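Stamping old paperwork: your questions

Do you stamp every sheet?
I do! Old question papers, spare forms, the lot. I got through 125 in November and my wrist knew all about it.

Which stamp should I buy first?
CANCELLED, every time. Mine has a teal-green face and I use it more than all the others put together.
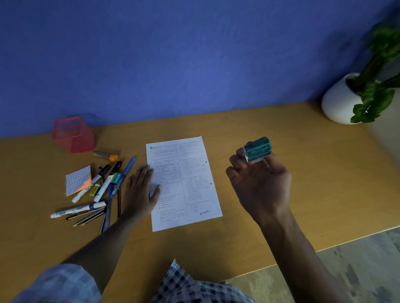 Old question sheet, CANCELLED stamp and my usual pile of pens

Where on the page does it go?
I like the lower right (upside down is fine by me).

Can I borrow yours?
Ask Ilze Jõgi, she's got 2 spares.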